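Thursday, 7.40 am – moth trap, Gorkinell site

Trap ran all night on the lower terrace, lamp 2. Still and cloudy, which they seem to like. Emptied egg boxes before the sun got onto them, 80 moths in total, 40 of those the small brown noctuid we keep arguing about. Same wing pattern as the Letard specimens as far as I can tell but the hind wing looks paler. Need to get one under the scope next to the museum loan before I say anything more.

Question is still whether it came in by itself or with the nursery stock. Kwofie greenhouse records have it first, then nothing for two winters, then us. If it was blown over the ridge I'd expect it at Flitness too and Flitness is a blank so far – but that trap has been off more than on, so a blank there dosen't mean much. Don't put it in the report as an absence. 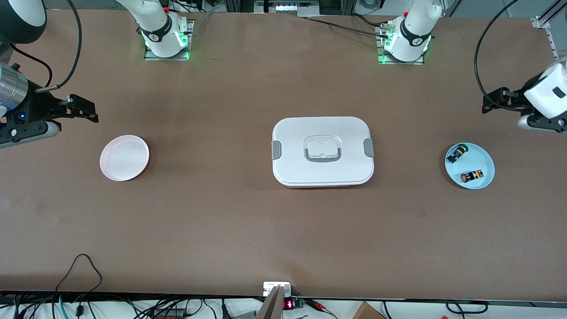
Table, lunch box in the middle, pink plate left, blue plate right.

Larvae: moved the last batch onto dock leaves, they were ignoring the plantain. Frass everywhere by morning so somebody is eating. One parasitized for sure, kept in a seperate tub with the lid taped. Want to see what comes out of it. If it's a native wasp that is a much better story than the moth.

Tag 1321 is the one with the torn forewing, DO NOT use for measurements. I did use it, in the first sheet. Row struck out now, means need redoing.

To do
– redo means without 1321
– ask Letard for flight dates, not only the count
– new bulb for Flitness, and check the rain guard
– more dock, from the ditch side, the stuff by the road gets sprayed
– label the tubs properly, pencil, marker runs in the ethanol

Lamp back on at dusk if the wind stays down.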